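Clakent Duo, poste à deux bras pour office et cuisine collective
Réf. 345-D

Le Clakent Duo prend en charge la mise en place et le débarrassage du plan de travail. Les deux bras se commandent séparément : l'un peut tenir la vaisselle pendant que l'autre s'occupe d'un aliment. 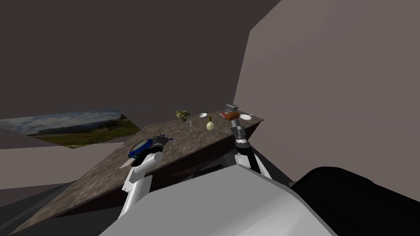
Ce qui change pour l'équipe
Chez Correa, qui utilise le Duo depuis octobre, les agents de l'office ont gardé le dressage et le contact avec les convives. Le port répété des assiettes est passé au robot. La formation Prustis dure 4 heures et se fait sur le poste.

Pince Cevisden
Pince parallèle à deux doigts plats, avec l'extrémité taillée en biais. Le changement des doigts est fait par l'agent, sans technicien.

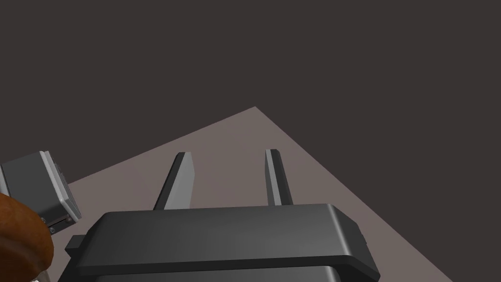

Faut-il une personne à côté du robot pendant le service ?
Un agent formé doit rester dans la pièce, mais il peut faire une autre tâche.

Poids de l'ensemble : 184 kg
Garantie : 31 mois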